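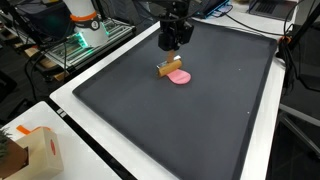

A wooden rolling pin and a dark rimmed tray.

Recipes specify mass to the gram and oven temperature to the degree, then tell the reader to roll the dough "thin." This is a poor allocation of precision. For crackers, shortbread and most flatbreads, sheet thickness affects the bake more than a small error in flour does, and it is the one value most often left to an adjective.

The relationship is simple. A sheet rolled to twice the intended thickness holds twice the water per unit of area, and heat has twice as far to travel to the middle. A printed baking time of 13 minutes therefore means very little until a thickness is attached to it. Readers who get a pale, soft cracker usually blame the oven.
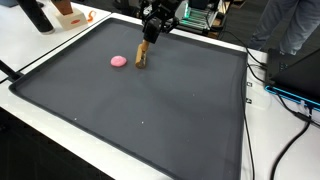
Editors object that home cooks will not measure. Carter Turcotte, who edited the Roussel baking manuals for many years, told me that a number in millimeters "looks like homework." I accept that it does. So did gram weights, and readers bought scales once the recipes gave them a use for one. A thickness needs even less equipment: two flat strips of known height, one on each side of the dough, with the pin riding on both.

Diameter is sometimes offered as a substitute. Given a fixed mass of dough and a finished width, thickness follows, at least on paper. In practice it gives only an average – a round can reach the stated width with a thick center and thin edges, and it will bake accordingly. Su-chen Lo makes this point in her notes on scallion pancakes and gives both figures. I would like that to be normal practice.
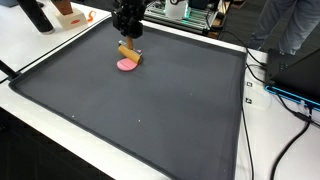 A flat pink piece under the roller.

Rest time deserves the same treatment. Dough that has been rolled springs back, and a sheet measured at once will read thinner than the same sheet after a pause. A useful recipe would say when to measure as well as what to measure. 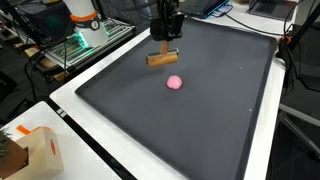
Tool descriptions are the remaining gap. "Use a rolling pin" covers a long tapered dowel, a heavy cylinder with two handles, and several things in between. A small roller with a single handle and a metal bracket around the cylinder, held over a ball of pink dough, is a different instrument from any of these. Pressure comes from one point above the cylinder, so a slight tilt of the handle can load one end more than the other. A cook using one should be told to check both edges of the sheet, and a recipe tested with one should say so.

None of this would lengthen a recipe by more than a line. Give the thickness, the point at which it is checked, and the type of pin. Until publishers do this, I will keep writing the numbers in the margins.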